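Ernow Residential Services
Household Guidance for Residents and Housekeeping Staff
Bed Making and Care of White Bedding

White bedding shows every crease, and a bed that has been made in a hurry will look unmade again by evening. The following guidance applies to all furnished apartments at Ancombe and Llewellyn House. Residents who supply their own bedding are welcome to use it as well.

Before you begin

Open the window for a short time, even in November, and turn the bedding back to the foot of the bed. A mattress that is covered the moment it is vacated holds moisture. Twenty minutes is enough in most rooms; the smaller bedrooms at Llewellyn House, which face north, benefit from longer.

Remove decorative pillows first and place them on a chair or a clean bench. They should not go on the floor. Fringed covers in particular pick up lint from carpet, and the fringe tangles if the pillow is dragged by a corner.

Check the mattress protector for wrinkles before the bottom sheet goes on. Smooth it from the center toward the edges and tuck the corners firmly.

Shaking out a sheet

Stand clear of lamps and bedside items. Take the sheet by the hem at two points, a little wider than your shoulders, and raise it in one steady movement. Let the air lift the fabric and allow it to settle before pulling. A sheet that is tugged while it is still in the air will land crooked, and it must then be walked straight from both sides.

Look at the sheet against the light while it is raised. Thin patches and small stains are easier to find at this point than on the mattress. Items with worn areas should be placed in the repair bag and noted on the linen card.

Straightening the duvet

Most lumps in a duvet come from an insert that has moved within its cover. Take hold of the insert and the cover together at two neighboring corners, shake firmly, and repeat at the other end. Lay the duvet over the bed with an equal drop on both sides, then draw it flat by the near edge. Work with small pulls at two points. A single hard pull from the middle leaves a long crease that is difficult to remove by hand.

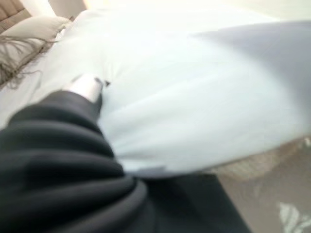
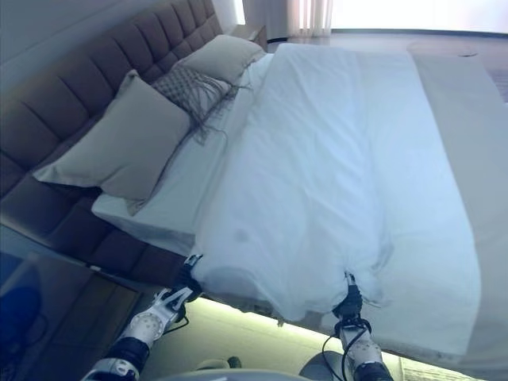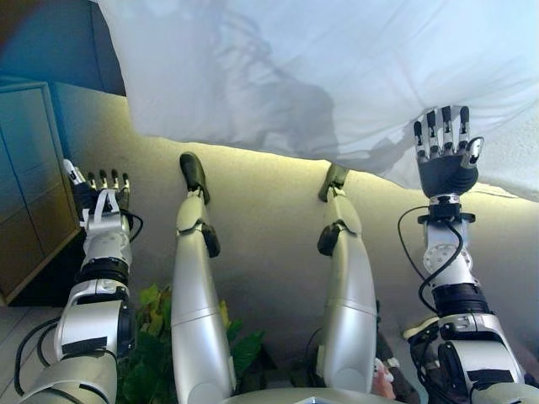 White bedding being handled. The second picture shows the duvet held at two points along its near edge, with the decorative pillows against the headboard.

Fold the top of the duvet back only if the bed is to be used the same day. In apartments prepared for arrival, leave it drawn up to the sleeping pillows. Any remaining creases may be smoothed with the flat of the hand, moving from the head of the bed to the foot.

Arranging the pillows

Sleeping pillows lie flat at the head of the bed, with the open end of each case turned away from the door. Decorative pillows stand in front of them or rest on top against the headboard. Where a set has 3 pillows, the patterned or fringed one goes between the two plain ones. Comb out fringe with the fingers so that it hangs straight.

Decorative pillows are not to be slept on. Their covers may be washed only if the label permits - many woven covers shrink, and the fringe seldom recovers from a hot cycle.

Care of upholstered headboards

Tufted and paneled headboards collect dust in the seams, where it is not noticed until the color has dulled. Vacuum them every 2 weeks with the soft brush attachment, following each seam from top to bottom. Do this before the clean sheets go on.

For marks, use a white cloth slightly dampened with cool water and blot gently. Do not rub and do not apply spray cleaners directly to the fabric. Hair products and skin creams leave a darker patch at pillow height. If blotting does not lift the mark, report it to the office and do not treat it further.

Washing white bedding

Wash white items separately from all colors, including pale ones. Fill the drum no more than two-thirds full. Measure detergent with care, as too much leaves a gray film that is often mistaken for wear. Fabric softener is not recommended for duvet covers.

Duvets should not be washed in the apartment machines, which are too small for them. The large machines in the Volholm laundry room are available from 9 in the morning and may be reserved at the desk. Saturday is the busiest day, and reservations for it should be made early.

Dry bedding completely before folding. Seams and corners hold water longest and should be checked by hand.

Reporting and replacement

Torn, stained, or missing items should be reported on the linen card found inside the wardrobe door. For replacement bedding, dial extension 277 and give the apartment number and bed size. Used items must be returned to the desk when replacements are collected.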